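**Bin picking: gripper comparison, first results**
3/6/18

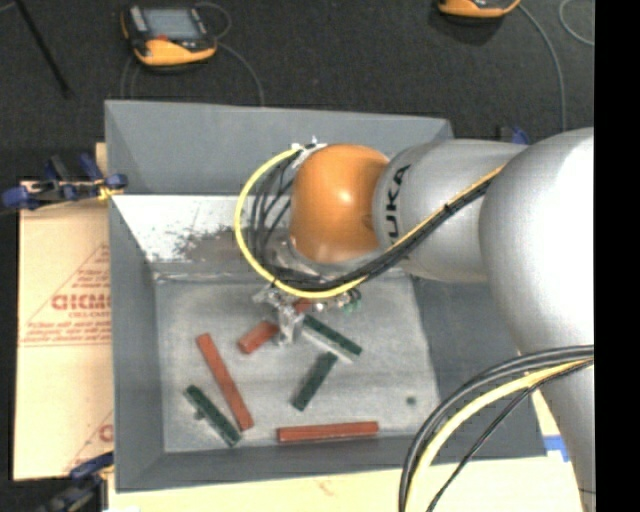 *The arm over the test bin, with red and green bars on the floor.*

The bin-picking cell has now run both candidate grippers on the same part mix. The first is the Demby parallel unit with long fingers. The second is the Berier, which has shorter fingers and a stiffer body. Érica Bittencourt wrote the test plan and kept the controller settings identical for both.

Total picks logged: 2678. The Demby missed 286 of its attempts, mostly on bars lying close to a wall, where one finger touched the bin side before the other had cleared the part. The Berier missed 310. Its misses were spread more evenly over the floor, and many came from bars lying end to end, which the Plutisus vision software tends to report as a single part.

Cycle time was almost the same for the two units. The Berier closes faster but needs a slower approach, and the gain is lost there.

Two changes are planned before the next round:

- Cable routing. The loop at the wrist limits rotation of the last axis, so some grasps are rejected by the planner before the arm moves. A tighter dress pack from Saxena is on order.
- Bin fixing. The clamps hold well, but the bin position must be taught again after every change – allow an extra calibration run in the schedule.

Raw logs are in the cell folder, sorted by gripper. Anyone with a part that should go into the next mix can send a drawing and one sample to Érica.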